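Sostorville Dish Rack Set

README, last touched Tuesday, April 15, 2025

What you have downloaded

A collection of pictures of crockery in, near and regrettably far from a dish rack. It grew out of an argument about whether there is a correct way to put away the washing up. There is, but three people in our group hold different versions of it, so we collected pictures instead of falling out.

The set holds 256 pictures. Of those, 127 have been labelled by two people and the rest by one person with a cup of tea. The column called "checked" tells you which is which.

What is in it

Plates, bowls, dishes and the wire racks they are meant to live in. Plates come plain, rimmed and patterned. We went out of our way to get patterned ones, as our first attempt was all white plates on white surfaces and made everybody's eyes hurt.

No glasses. Siwan Humphreys tried labelling glasses for an afternoon in October and asked never to be sent one again. Cutlery is also out, on the grounds that a fork is mostly gaps.

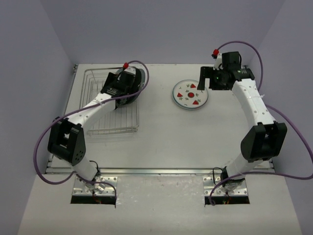 Labels are kept simple. Each item of crockery gets one line in labels.csv with the following columns:

item: plate, bowl, dish or other
place: rack, surface or unsure
pattern: yes, no or unsure
hidden: none, part or most
checked: one or two

"Dish" is what we write when a thing is round and plainly crockery but too much of it is covered to say more. It began as a stopgap and is now one of our most popular categories. Please don't go through turning dishes into bowls on a hunch. Gerrit Boersma did this once, with great confidence, and it took longer to undo than it had to do.

"Rack" means the item is standing in or resting on the wires. Leaning against the outside of the rack counts as surface. We know how that sounds. We had a vote.

"Pattern" covers anything beyond a flat colour, so a plate with a thin coloured rim is a yes even if the middle is blank. If the part you can see is plain and the rest is hidden, put unsure.

Known problems

There are 39 items marked unsure in the place column. Most are plates sitting behind something taller. A few are the result of two labellers who would each sooner mark unsure than let the other be right.

Dark crockery on dark wires is labelled less reliably than anything else here. If your work depends on telling a black bowl from its own shadow, stick to the rows checked by two.

The folder called "van_wijk" is named after the Van Wijk draining board that we meant to use throughout. It contains no draining boards. Renaming it broke the loading script, so the name has stayed.

Using it

Unpack the archive, keep labels.csv beside the picture folders, and leave the file names alone. The script load_rack.py reads everything in and prints a short complaint for any row it can't match. If it complains about every row, you have moved labels.csv.

The set suits small experiments in sorting, spotting and counting crockery. It won't tell you how people stack dishes at home, where in our experience the rack is a heap with a saucepan on top.

Corrections

Send them to Siwan with the file name and the row number. Corrections to the definition of a rack will be read in the order they arrive and then left on the pile with the others.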